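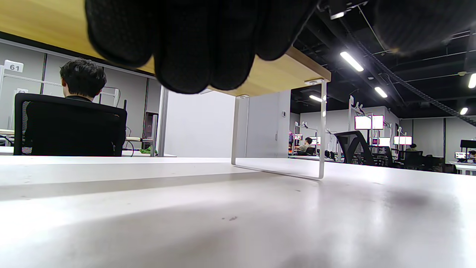
Mesa de trabajo, vista a ras desde la pinza.

Notas charla club de robótica Zirnside, jue 18 de abril. 8 min, no pasarse!!

Empezar directo, sin presentación larga. Proyecto Furis: enseñar a una pinza a recoger cosas pequeñas a base de demostraciones hechas a mano. Preguntar quién ha programado un agarre alguna vez. Esperar manos.

Números: 137 demostraciones grabadas, 84 útiles. El resto fuera (tirones, tapar la cámara con el guante, sincronización mala). Decirlo sin verguenza, es lo que mas aprende uno.

Error gordo del primer mes: íbamos demasiado rápido. El modelo copia las prisas. Ahora unos 40 segundos por toma y se repite si hay duda.
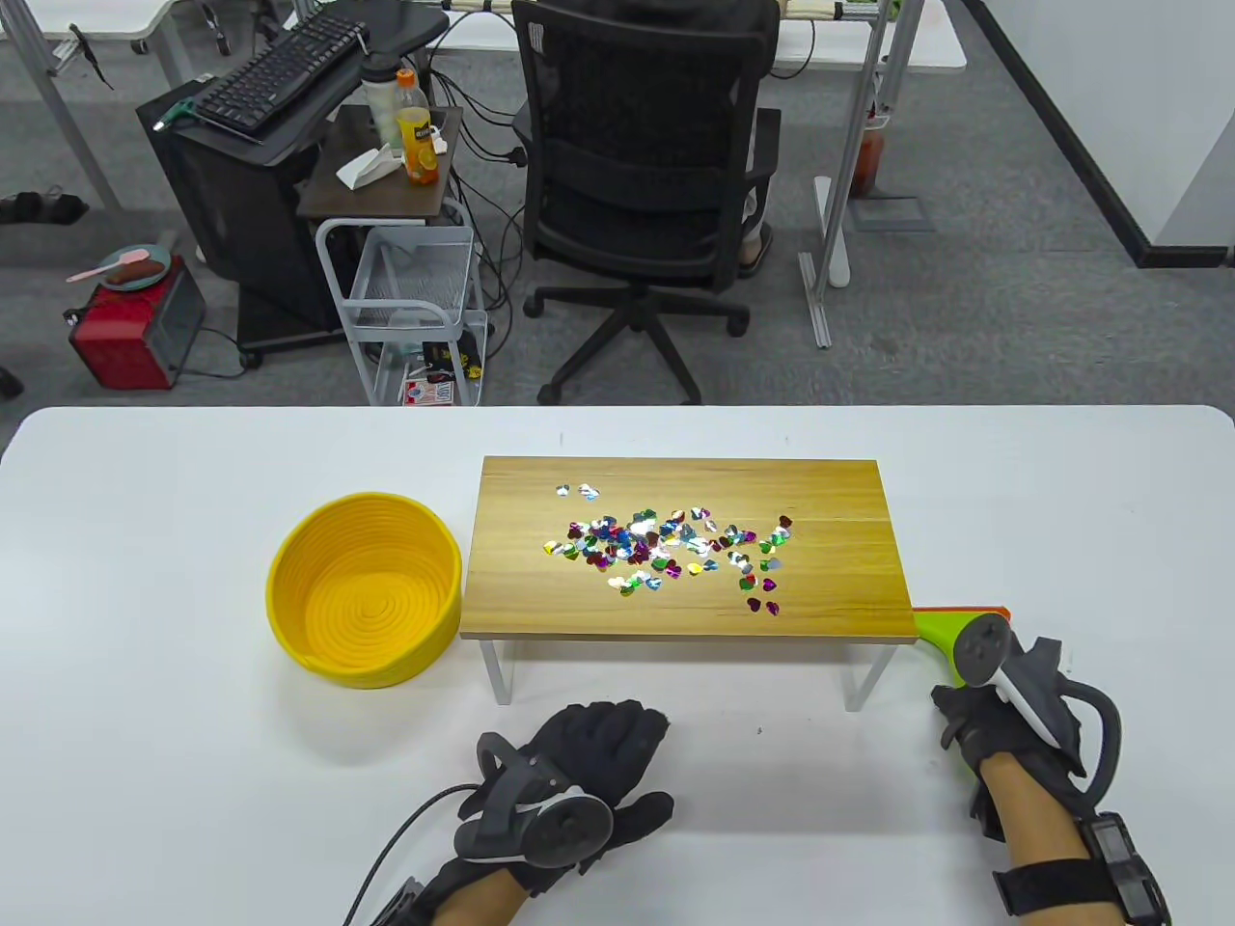
Tarea 3, piezas planas. La que peor llevamos. Con los cubos de Trostelov todo bien, con lo plano la pinza resbala o empuja. Señalar los corazones metalizados sobre el tablero, sueltos y de varios colores, y el cesto amarillo redondo a la izquierda. Comentar brillo: los plateados confunden a la cámara según la luz, probar fondo mate.

Si sobra tiempo: comparación con el método Abubakar (solo la tabla, NO las ecuaciones).

Pendiente para julio: dos manos a la vez, menos cable, calibrar antes de cada sesion y no despues.

Cierre: repo, lista de correo, quién se apunta al turno de grabación. Preguntas.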